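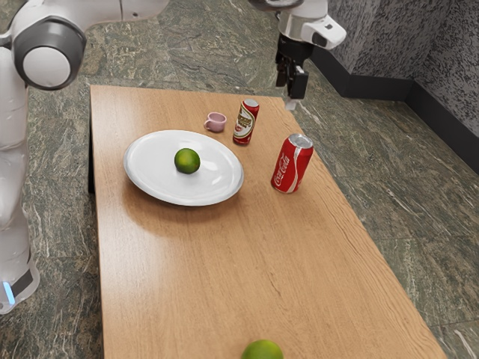 What is Kedosell offering, and who can order it?

Kedosell is a subscription library of simulated tabletop tasks for robot arms, open to colleges, research labs and small manufacturers from February.

Guerra, the Cunduton software company behind the service, announced the opening of orders on Tuesday. The library contains 36 tasks set in furnished rooms, most of them involving the handling of household goods such as fruit, dishes and drink cans. Each task is supplied with a starting layout, a written instruction and a scoring program. Subscribers may change the lighting, the surface materials and the placement of items, and may run up to 500 trials of a task in one batch.

The service has been in limited use at the Havonau technical centre, where instructors used it to test arm control programs ahead of work on laboratory equipment. The centre reported that setting up a new layout took some 40 minutes at first and considerably less once staff were familiar with the editor. It also noted that grasping results for round items varied with the friction settings, and advised new subscribers to check these against their own hardware.

Guerra said revised friction settings would be included in the first update. Support for two-armed tasks is under development and does not form part of the present offer.

Subscriptions are sold by the term or by the year, with a reduced rate for teaching organizations. A trial licence covering 7 tasks is available at no charge. Applications for the trial licence may be made through the company's Cunduton office.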